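Ondlow Consumer Help Desk
Progress report to the Mabuza Fund, April 2022

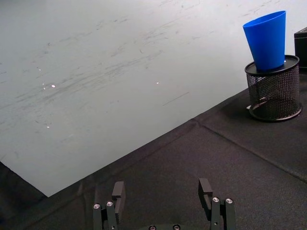

The grant pays for a phone and walk-in help desk for people who are owed money by a company and can't get it back. This report covers the first half of the grant year. The desk is open two days a week in Ondlow and takes calls from Drunum and the Mistari area on the same line.

Cases

We opened 200 cases in the period. Of these, 70 are still open. Most of the closed cases ended with a full or part refund, and the rest were dropped by the client, sent on to small claims court, or found to have no basis.

The largest group by far was final-bill credits. A customer closes a phone, internet or power account, the company agrees there is a balance to return, and the check never comes. Often it was mailed to the old address, and the company will not reissue it until the first one expires. We now ask every client for their move-out date and forwarding address at intake, which has cut down on second calls.

Canceled travel was the next largest group. These cases are slow. Several clients had accepted a voucher by clicking through an email and did not know they had given up a cash refund. We have had mixed results with these and would not want to promise more than that.

The highest single recovery was 3,000 dollars, a deposit on a kitchen job that was never started. Most claims are far smaller.

Outreach

The refund letter packet was rewritten in the winter and is now two pages. It has a sample letter, a log for writing down calls, and a list of what to keep copies of. Both Drunum library branches carry it. The Spanish version is late - the first translation used legal terms our clients did not follow, and we sent it back.

Staffing and budget

One part-time intake position was vacant for six weeks, so we are under budget on wages. Printing and postage are over, mainly from certified mail. We ask to move part of the unspent wage money to the postage line. No change to the total is needed.

Problems

Callers from Mistari wait longer for a first call back than callers from Ondlow. The shared line does not sort calls by area, and messages left on closed days pile up. We are getting a price on a separate mailbox.

Next period

Finish the Spanish packet, clear the oldest open travel cases, and hold a evening session in Mistari before the final report is sent in August.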